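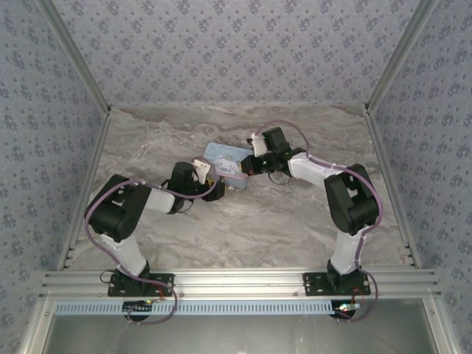
the little blue case, white long-eared character on the front. marble-look top courtesy of whoever built this place

ok so pencil case / odds and ends case sort out. been putting it off since April. started at 4, tea already going cold

rule I nicked from Itzel – if you havent used it since the last clear out it goes in the Cedthorpe bag. no arguing, no "might need it"

already argued. kept two rubbers and a Disolen biro that doesnt write. its a nice green ok
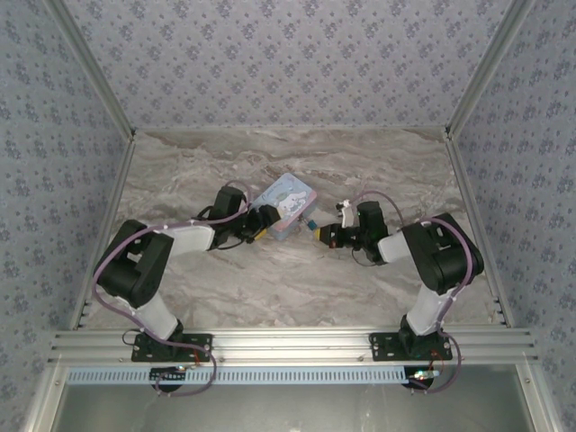 anyway the biro can live in the kitchen drawer with the takeaway menus and that will be next years problem

Kasun wants to know why I own 1000 paper clips. dont know Kasun. they came with the desk

also cases like this – wipe the lid with a damp cloth, never the scratchy side of the sponge. did that to my last one and took half the picutre off. still sad
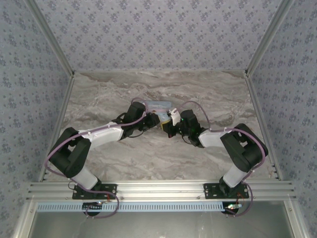 and dont overfill them!! the corners go first. if you have to sit on it to shut it you need a second case

right. Cedthorpe bag is by the door, Bahman has first dibs on the felt tips. paper clips free to anyone – seriously, message me

more tea. then the drawer maybe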